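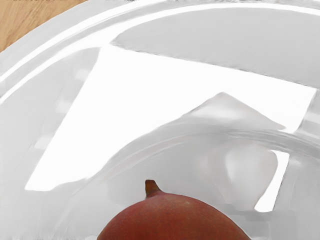

A fruteira do escritório morreu numa sexta-feira, por e-mail, às nove e pouco da manhã. O assunto era "Ajustes no programa de bem-estar". Trabalho há cinco anos na Plindico e aprendi a ler esses assuntos como quem lê bula: quanto mais suave a palavra, pior o efeito colateral.

O programa de bem-estar, para quem chegou agora ao blog, consistia em três coisas: a fruta, uma palestra por semestre sobre respiração e um aplicativo chamado Mitum, que manda a gente beber água. A palestra fica. O aplicativo também, agora na versão paga, que manda a gente beber água sem anúncio.

Confesso que minha relação com a fruta era sobretudo teórica. Eu gostava de saber que ela existia. Passava por ela a caminho do café, fazia um aceno mental à pessoa que eu poderia ser e seguia para o biscoito. Em março do ano passado comi uma pera inteira em pé, na copa, e contei isso em casa no jantar.

Mas havia uma vida social em torno daquilo. Segunda de manhã era o pregão. Quem chegava antes das oito levava as mangas, quando havia mangas; quem chegava depois das dez discutia o estado das bananas. O pessoal do financeiro tinha fama de estocar tangerina na gaveta, coisa que eles negavam com os dedos cheirando a tangerina. E sempre sobrava maçã. Maçã é a reunião de alinhamento das frutas: ninguém é contra, mas quase todo mundo tem outra coisa para fazer.

O e-mail trazia números, porque e-mail triste sempre traz. Segundo uma pesquisa interna, 62% dos colaboradores "não percebiam valor no benefício". Não me lembro de ter respondido a essa pesquisa. A Mansa Kyei, que senta na minha frente e guarda tudo, encontrou a dela: a pergunta era "Você consideraria outras iniciativas de bem-estar?", e ela tinha marcado "sim" porque estava pensando em cadeira nova. Foi assim, de boa-fé, que ajudou a matar a banana.

Na hora do almoço fizemos as contas na mesa do quilo Bettencourt, que cobra tão caro pela salada de frutas que a conversa ganhou um tom de luto. A caixa semanal custava 119 reais. Dividida pelo andar, dava menos que um cafezinho por pessoa. Alguém propôs vaquinha. Alguém propôs escala de compras. Alguém criou um grupo, que em meia hora já tinha mais de 100 mensagens, a maioria sobre se abacate conta como fruta ou se é caro demais para ser tratado com essa intimidade.

A vaquinha não saiu. Saiu uma planilha, que é o que sai da gente nessas horas. Tem coluna de preferências, coluna de alergias e uma coluna chamada "obs.", onde um rapaz do suporte escreveu apenas "uva não, por favor" e não quis dar entrevista.

De minha parte, passei na quitanda da rua Bidelside voltando para casa e comprei ameixas, que eu não comprava desde criança. Estavam azedas. Comi duas no ônibus e levei o resto na segunda, num saco de papel, para deixar na copa sem bilhete. Às dez e quinze tinham sumido, e o financeiro estava muito quieto.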